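Katayama Reprint Editions: Questions We Keep Getting

Is the Ivley omnibus complete?

The cover says complete. It has all 40 issues of the main series and leaves out the 3 annuals, one of which explains where the lighthouse keeper went after issue 22. Pliko, the publisher, calls the annuals "supplementary." I'd call them the ending of a subplot. Buy the omnibus if you want the main run, but don't throw out your old annuals.

How many pages is it?

547, counting the ads for other Pliko books at the back. Nobody should be counting those.

Is the new coloring better?

It's newer. The night scenes in the first arc were printed muddy and they're easier to read now. Everything else has picked up smooth gradients the original artist never drew for, and the swamp monster looks like he's been waxed. Pliko says the colors were "restored." I compared my first printings with the omnibus, and a restored page should look more like the old one than these do.

Should I start with Wokberg or Ivley?

Wokberg came out first, but start with Ivley. The early Wokberg issues are a standard haunted-village story with a lot of captions telling you to be scared. It gets good when Fung-ping Chiang takes over the writing, and by then you'll want to know who the Ivley sisters are.

Do the two series really share a world?

So the publisher claims. The evidence is one crossover issue, a map on a wall and a ferry with the same name. Readers have built long timelines on top of that – I've tried to follow three of them and they disagree about which century it is.

Is the signed edition worth the extra money?

It has a signed bookplate, and the book under it is the same one everybody else gets. If you like signatures, go ahead. I wouldn't buy it expecting the price to climb. Copies of the last signed edition were still in stock in March.

Will there be a second volume?

It has been "in preparation" for 5 years. I'll believe it when there's a page count.

Why don't you give star ratings?

People read the stars and skip the review, then write to me about something I covered in the second paragraph.

Can I send in a correction?

Yes, with an issue and page number. "I'm pretty sure you're wrong" goes in the pile with the others.

Page last updated 11/08/2026
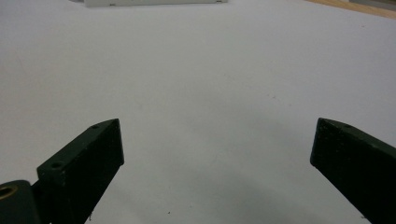
Dark green gripper fingers over a white surface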